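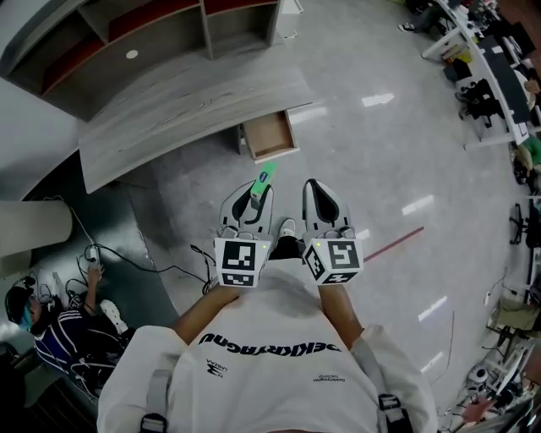
The Front Desk Problem: notes for the Tardale talk, 1 April 2022

Start without the slides. Ask who has a drawer at work that they would not open in front of a customer. Wait for the hands. Put mine up too.

A reception counter has two sides. Visitors get the curve. Staff get the shelves and the drawer, and the drawer gets everything else — dead pens, one glove, a key to a building we left.

Fernetti story, short version. They wanted a bigger counter. We emptied the old one and logged 1785 items, nearly all of them not worth the ink. They kept 12. (Pause. Let them feel superior, then move on.)

Small boxes: store them upright, label end out. Flat stacks look tidy until you want the bottom one.

Open compartments: one kind of thing in each. Zervas gave theirs a "miscellaneous" and it ate the other shelves by April.

Close the drawer when you walk away. Shins remember.

If time is short, skip Tidlow. Questions, then coffee.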